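Havdale Brings Back the Plain Wooden Worktable, Having Noticed That People Still Put Things on Tables

HAVDALE, March 2025. Skurkedberg, the maker of furniture for people who make other things, today announced the Pukura, a rectangular worktable with a top of light butcher-block strips and very little else to report. It does not fold into a bench. It has no app. It will not charge your phone, though your phone may lie on it for as long as you like.

The Pukura replaces our previous worktable, the Ghauri, which had a cup holder, two drawers and a hinged side leaf that customers described in their letters with real feeling. We read those letters over the winter. By the end of December we had removed the cup holder, then the drawers, and finally the leaf, and found ourselves looking at a flat piece of wood that everyone in the workshop wanted to use at once.

The top is glued up from long, narrow strips laid side by side, pale ones next to slightly darker ones, with the grain running the length of the table. We sort the strips by strength and straightness and leave the color to chance. Buyers who want every strip to match are welcome to paint it. Buyers who want to know which exact shade they will get should know that we would like to know too.

Our main interest was in small jobs, the kind that call for a roll of tape, a pen and more room than you thought. Wrapping a parcel. Labeling a box of cables. Mending the spine of a cookbook that has been mended before. These jobs are usually done on the corner of a desk or, in our own office until recently, on top of the printer. A pale top helps with all of them. A dark pen put down on it can be found again, which in our trials saved more time than any of the features we took off the Ghauri.
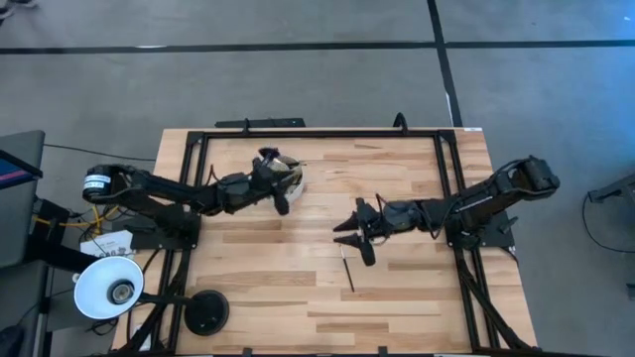
We also gave some thought to the edges. They are square enough to take a clamp and eased just enough to spare the forearms. Anything that clamps, bolts or hangs on to a tabletop can be fixed to the Pukura, and the screw holes you leave behind will be considered part of its character, at least by us. The warranty takes a stricter view and covers the glue joints, the legs and any strip that decides to leave the others.

Each top gets 24 hours in the clamps and then a coat of clear oil. It should have another coat once a year, or whenever the table starts to look thirsty. Tape residue comes off with a little of the same oil and a rag. Ink mostly comes off. We have tried several pens and can say that the cheap ones are the most loyal.

The Pukura stands happily on concrete, boards or tile. For shops with bare floors we suggest marking out the table's place with a line of black tape before it arrives, as it is heavy and the people carrying it will ask where it goes. They will ask again after it is down. A finished table weighs 58 kilograms, and no one has yet volunteered to move one twice in the same afternoon.

The first run is limited to 200 tables, all made in our Havdale workshop. Orders open this month through our own showroom and by mail. School workshops, repair groups and shared studios may order the top without legs, and a good many have told us they already own legs. Offcuts from the run will be sold as cutting boards until they are gone or until we need more cutting boards.

Owners of the Ghauri can trade in their old table against a Pukura. Please empty the drawers first. The last round of returns brought us around 400 pencils, and we have nowhere left to put them.

About Skurkedberg

Skurkedberg makes worktables, stools and shelving in Havdale. The company sells to workshops, schools and homes, and answers its own mail.

Press contact: Skurkedberg press desk, Havdale workshop. Samples of the wood are available on request and need not be returned.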